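Editor's diary
2023-08-27

The Galta closed its letters page to anonymous correspondents this week, and the office has spent much of its time since then answering letters about the decision, several of them unsigned. The rule is a plain one. A letter intended for print must carry a name and a town, and the desk must be able to reach the writer before publication. The name may still be withheld from readers where there is good cause, and the editor will decide what good cause is.

The matter was first raised in March, when the paper printed a letter on the harbour dues which proved to have been written by a firm with an interest in them. A correction was carried at the foot of page five. It was the view of this desk at the time, and it remains so, that the correction should have stood on the letters page itself, where those who had read the first item would be likely to find it. The paper's standing guidance has now been altered to say so.

On the Monday conference list, which is no longer held on a Monday but has kept its title, the main item was the agreement with Drustesa. Under its terms the two papers will share court reports from the district, and each will be free to cut the other's copy for length. They will not be free to alter a headline in such a way as to change its sense. There was some discussion of who should judge the sense of a headline. It was settled that the paper which paid for the report should have the last word, and the clause was sent back to be redrafted on that footing.

The court desk had asked for a further condition, that no shared report should appear under a staff byline belonging to the receiving paper. This was granted without debate. Readers are entitled to know which newsroom sent a reporter to sit through the hearing.
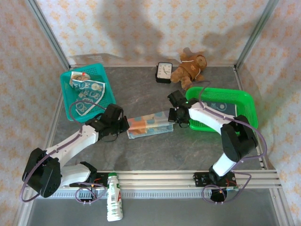 The agreement does not extend to sport, and there is no present intention that it should. Drustesa covers the same league from the other end of the valley, and its match reports are written for people who wish to see the other side lose.

A complaint was received from Dririx concerning the broadcast review. The station holds that its evening bulletin was described as 29 minutes of weather and traffic, whereas it had on the night in question led with the hospital inquiry. The recording was obtained and played through. The inquiry did lead the bulletin, and was given 14 minutes. The review was therefore wrong on a matter of fact, however fairly the writer may feel about the programme in general. A correction and an apology will appear in the next issue, and the online version has been amended with a note giving the date of the change. The reviewer has been reminded that an opinion may be as severe as the writer pleases, provided that the programme has been watched from the start.

The circulation figures for the quarter came in late. Sales at the counter are down again, while postal subscriptions rose by around 15 in the upper villages, where the shop has shut. The management has asked whether the Li edition might move from weekly to fortnightly. This desk has replied that a fortnightly paper cannot give proper notice of planning hearings, and has asked that the question be put off until the autumn estimates are ready.

Still outstanding: the redrafted clause, the index to last year's bound volumes, and a reply to the reader who wishes the crossword to be returned to the back page. The crossword will stay where it is until the advertising contract ends.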